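3.2 Hands and covers

We built the upper body of Mudora in a shared workshop, evenings only, between February and the start of summer. The hands took the most time and gave us the most joy. Each finger carries a dark pad at the tip, and we went through a lot of pad shapes before we found one that could hold a smooth bottle without squeezing it flat. The fabric cover came later. Bare linkages kept snagging on cables and sleeves, so we sewed a soft sleeve that stops just short of the fingers (Figure 1). It wrinkles when the wrist bends, and we were delighted to find that this did not bother the controller at all!

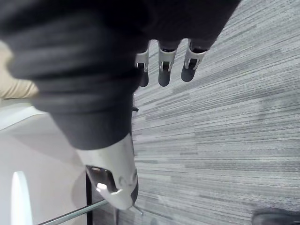
Figure 1. Hand with fabric cover, seen from close to the wrist. The fingers and thumb are left uncovered.

The cover pattern is cut from one piece and closed with a seam. A full set of finger brackets takes 11 hours to print on the Vekiscombe machine, and we reprinted them often. Readers who want to copy the design should start with the thumb. It has the widest shell, and mistakes in its fit show up right away in the grasp.

3.3 The bottle task

For our main test we chose a chore everyone in the shop already does, clearing bottles into the waste basket. The floor is carpet tile, with desks and office chairs left where people use them, and we love it for exactly that. The robot has to bring the bottle over the rim, keep it upright, and let go while its other hand stays out of the way (Figure 2).
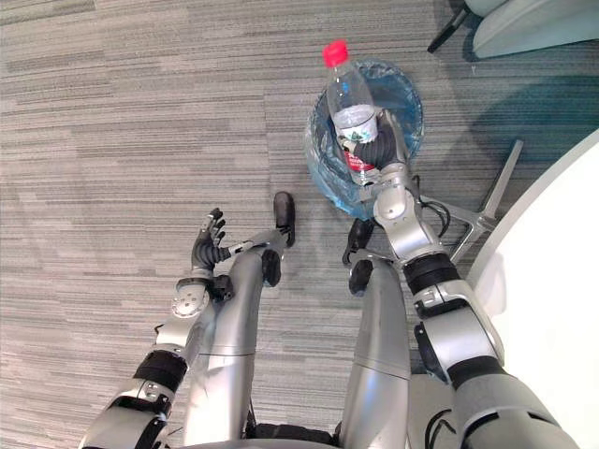

Figure 2. Bottle held over the lined waste basket during the bottle task, head view.

We logged 400 attempts with the Minhas planner, the last of them on 14th June. Of these, 28 ended with the bottle on the carpet, mostly from a late thumb release. We then swapped in the Zikulier grip routine, which opens the thumb first and the fingers 2 control steps later.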